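March
By the grounds and stores desk, Cisside

Cut flower water: results from the winter trial

The reception and meeting room vases at Cisside have been on a fixed routine since October: full water change every second day, stems recut at each change, one sachet of feed per vase. Members asked whether the routine was worth the labour, so the winter trial compared it with two cheaper ones.

Stems came from Kairys in the usual mixed boxes, 176 in total, and were split between the store room and the Irine building. Both rooms were held at 19 degrees during working hours. Night temperatures were not controlled and fell further in Irine, where the heating goes off at 6 pm.

The first cheaper routine dropped the recut and kept the water change. The second kept the recut but topped up the water without emptying the vase. Feed was Larnex powder throughout, made up to the strength on the packet. A stem was scored as finished when the petals dropped or the neck bent below the rim. 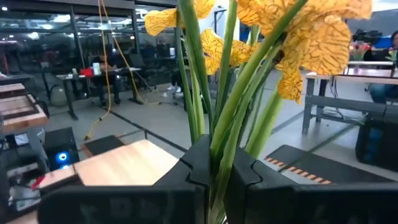 Topping up did worst in both rooms. The water was cloudy by the fourth day, and stems with soft bases finished first. Dropping the recut made much less difference than expected, provided the first cut was made on the day of delivery and the lower leaves were stripped. Boxes left overnight before cutting lost most of that advantage.

Vase cleaning was not part of the original plan. It was added after the first box, when residue from old feed was found in the narrow-necked vases. All vases are now washed with a bottle brush and dilute bleach, rinsed twice and left to drain.

From next month the routine will be a full change every 2 days, with a recut only if the base has gone soft. Order code 3374 covers the feed and should be used in place of the old one, which still appears on some shelf labels.

Comments

Was tap water used straight from the tap or left to stand? Ours is very hard.

Straight from the tap in both rooms. Hardness was not measured.

The bottle brush in the Irine kitchen is missing again.

Same result here with topping up. We gave up on it last summer.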